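Início Notícias Tecnologia Agenda Contactos
Pesquisar no site...

Usulska muda rotina de manutenção do seu robô humanoide e reduz paragens

Jan 12, 2022

12 partilhas | 3 comentários

A empresa Usulska apresentou a nova rotina de manutenção do robô humanoide que utiliza em ensaios de tarefas domésticas. O plano entrou em vigor em setembro e divide o trabalho em verificações curtas, feitas antes de cada sessão, e numa revisão mais longa, feita depois de 30 horas de funcionamento.

Até essa data, a equipa técnica reparava a máquina só quando aparecia uma avaria. Segundo a empresa, este método custava muito tempo. Nos oito meses anteriores foram registadas 81 paragens não previstas, e a maior parte não teve origem nos motores nem no programa de controlo. A origem eram cabos: fichas que se soltavam, fios que ficavam torcidos perto do pescoço, uma ligação de rede que perdia o contacto quando o robô rodava o tronco.

O robô tem o nome interno de Illa e trabalha numa sala pequena, preparada como parte de uma casa. As tarefas são simples para uma pessoa. A máquina deve aproximar-se de um móvel, pegar num objeto leve e levá-lo para outro lugar, muitas vezes com a outra mão já ocupada. Para a equipa de manutenção, estas tarefas com as duas mãos são as mais exigentes, porque cada braço fica numa altura diferente e o peso não se divide de forma igual entre as duas pernas.

A primeira mudança foi na passagem dos cabos superiores. Antes, desciam quase direitos sobre a cabeça do robô e tocavam nos sensores em certos movimentos. Agora seguem para o lado, até um ponto alto da parede, e formam curvas largas com folga suficiente para alguns passos. O técnico de serviço verifica esta folga com a máquina desligada, movendo a cabeça com a mão para a esquerda e para a direita. Se algum fio fica esticado, a sessão não começa.

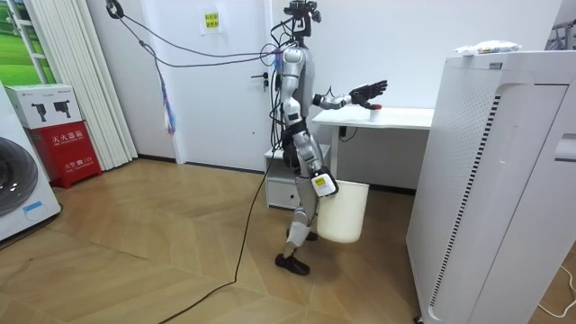 O cabo que vai pelo chão tem uma regra própria. Deve sair por trás do robô e ficar fora da linha dos pés durante todo o percurso previsto. A equipa experimentou fixá-lo com fita, mas a fita deixava cola nas tábuas e a cola prendia o pó. A solução atual é mais simples: o cabo fica solto e uma pessoa acompanha o movimento durante a sessão, pronta para o puxar para o lado quando a máquina muda de direção.

A segunda parte da rotina trata das mãos. Cada dedo é aberto e fechado devagar, primeiro sem carga e depois com um copo pequeno. O técnico ouve se existe ruído e compara a posição final com o valor guardado no computador. Uma diferença pequena corrige-se com uma nova calibração, que demora 16 minutos. Quando a diferença volta a aparecer no mesmo dia, a mão é retirada e enviada para a oficina.

A oficina pertence à Wonden, firma que fornece as peças de substituição e faz a reparação dos atuadores. O contrato entre as duas empresas prevê que fique sempre uma mão de reserva nas instalações da Usulska. A troca faz-se no local, com quatro parafusos e duas fichas, e a equipa pede que seja feita por duas pessoas. Uma segura o antebraço e a outra trabalha com a chave. No outono, uma troca feita por um só técnico terminou com um pino de ficha dobrado, e o robô ficou parado três dias à espera da peça.

Para a mão que transporta objetos pendurados, como um balde ou um saco, foi criada uma verificação adicional. O objeto é pendurado e fica assim durante um minuto, com o robô de pé e sem andar. Durante este tempo mede-se a temperatura do ombro e do cotovelo. A Usulska explica que o ombro aquece mais do que se esperava mesmo com cargas leves, e que este aquecimento foi a causa de várias interrupções que antes se atribuíam ao programa.

As pernas são vistas com menos frequência. Os joelhos e os tornozelos entram apenas na revisão longa, na qual se apertam os parafusos das coberturas e se limpa o pó acumulado nas juntas. Também os pés são examinados. A sola gasta-se de forma desigual, mais na parte da frente, e uma sola gasta altera o passo de maneira quase invisível para quem observa. O desvio só se nota nos dados, quando o robô chega alguns centímetros ao lado do lugar onde devia parar.

A limpeza das câmaras da cabeça faz-se no fim, com um pano seco e sem produto. A empresa tinha usado um líquido para ecrãs durante o verão e teve de substituir uma das lentes, que ficou com manchas. Depois da limpeza, o robô é colocado diante da mesa e deve indicar a posição de um objeto conhecido. Se o erro passa de 3 milímetros, repete-se a calibração da câmara antes de qualquer movimento dos braços.

Todos os resultados são escritos no Nyanda, um programa de registo que a Usulska desenvolveu para uso próprio. O programa guarda a hora, o componente, o valor medido e uma nota livre do técnico. A equipa admite que a nota livre é a parte mais útil e também a mais difícil de manter. No início, muitos registos diziam apenas "ok". Hoje pede-se uma frase completa, por exemplo sobre um ruído que existe mas ainda não causa problema.

Os primeiros números são positivos, embora o período seja curto. Desde a introdução da rotina, as paragens ligadas a cabos desceram mais de metade, e a preparação de cada sessão ficou um quarto de hora mais longa. Alguns membros da equipa de ensaios queixaram-se deste tempo extra, sobretudo nos dias com várias sessões seguidas. A empresa respondeu que não pretende encurtar a lista, mas aceita que a verificação dos dedos se faça uma só vez por dia, se a mão não foi trocada.

Continua sem solução o problema do ruído no tornozelo esquerdo, que aparece só depois de muitos passos e desaparece quando a máquina arrefece. A Wonden já trocou o rolamento uma vez, sem resultado. A próxima revisão longa vai incluir a desmontagem completa desta articulação, e o robô ficará fora de serviço durante uma semana.

A Usulska quer ainda preparar uma versão impressa da lista de verificação, para ficar na sala ao alcance de quem liga a máquina. O texto está em revisão e deverá ser entregue às equipas juntamente com a próxima versão do Nyanda.

Partilhar 12 Comentar 3
Anterior Seguinte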